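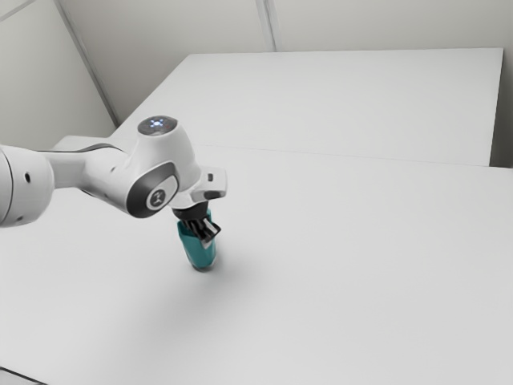

Robot cell, packing room: monthly safety checklist with comments
Site: Emcombe
Month: February
Filled in by the shift safety representative

1. Table under the arm is clear of tools, cups and paper
OK. The habit is good now. In the first weeks people were putting their gloves there, like on the old packing bench.

2. Gripper holds the part straight and does not drop it
OK. I let it run 20 picks and watched the fingers each time. No drops. Please do not help the gripper with your hand, also when the part looks crooked. Press stop first.

3. Indicator light on the arm can be seen from the operator's place
OK from the chair. Not so good from the door. Two colleagues asked if they can have a second lamp at the entrance. I support this.

4. Emergency stop tested
OK, tested at both places. The button near the shelves is hard to reach for shorter persons. To be lowered by Deltetti at the next service visit.

5. Floor marking complete
NOT OK. The yellow line is worn on the side where the carts turn. Needs new tape, 5 meters.

6. Counter read and written down
1,234 cycles since last reset.

7. Everyone who works at the cell has had the training
PARTLY. From 22 people on the list, three from the night shift still miss the second part. Until then they can load the boxes, but they may not clear a fault alone.

8. Work and breaks
This point is new and I asked for it. Before the arm came, we changed places every hour and our wrists were tired. Now the wrists are better, but the eyes and the attention are tired, and one person sits alone for a long time. The plan from Driveck says to change after two hours. In practice it is often around three, especially when somebody is sick. I ask the shift leads to keep the two hours.

9. Noise
OK. It is quieter than the old line. Some people say too quiet, they miss the talking.

Open points: 3, 4, 5, 7, 8
Copy to: Grabowska office, notice board by the lockers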